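Robotic laundry loading

Robotic laundry loading is the use of a general-purpose robot to move clothes from a basket into a domestic washing machine. It is one of the most closely watched problems in household automation, and a wonderfully awkward one: the washing itself has been automatic for decades, while the few moments before it still belong almost entirely to people.

Approach

Most systems use two arms. One method picks up garments singly and places them in the drum. The other, known as tipping, holds the basket by its edges and tilts it towards the open door so that the clothes slide in together.

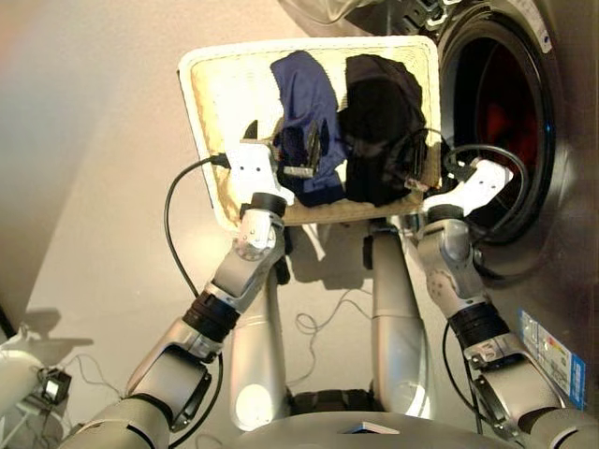 Tipping is quicker when it goes well, and it spares the robot from having to work out where one shirt ends and the next begins. Its weakness is the stray sleeve. Cloth can catch on the rim of the basket or hang over the rubber door seal, and a machine that cannot notice this will try to shut the door on it.

Sensing

Cameras mounted high on the robot give a good view of the basket and door but a poor one of the drum. Wrist cameras were introduced to fill the gap. They travel with the gripper, so they get much closer to the work, though at very short range they may see little more than blur and darkness.
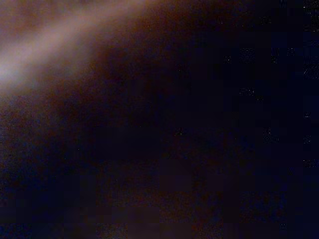
Touch and force sensing are therefore an active field. Lizelle Du Plessis, an engineer at Prilteck, has argued that a robot should feel for a trapped garment in the way a person does, with a small tug.

The Cliltdale trials

Prilteck's trials at Cliltdale remain a favourite reference on the subject. Over six months the robots made 1,775 attempts at loading mixed clothes, and 178 ended with a person stepping in. Stray sleeves and socks left in the basket were the usual causes. A remarkable result for such floppy, unpredictable stuff!

Current state

Machines can load a washer under supervision, in a room they know. Sorting colours, checking pockets and dealing with knotted bedding are much less settled. Later work at Indgate has concentrated on unloading, where heavy, twisted cloth makes the job harder still.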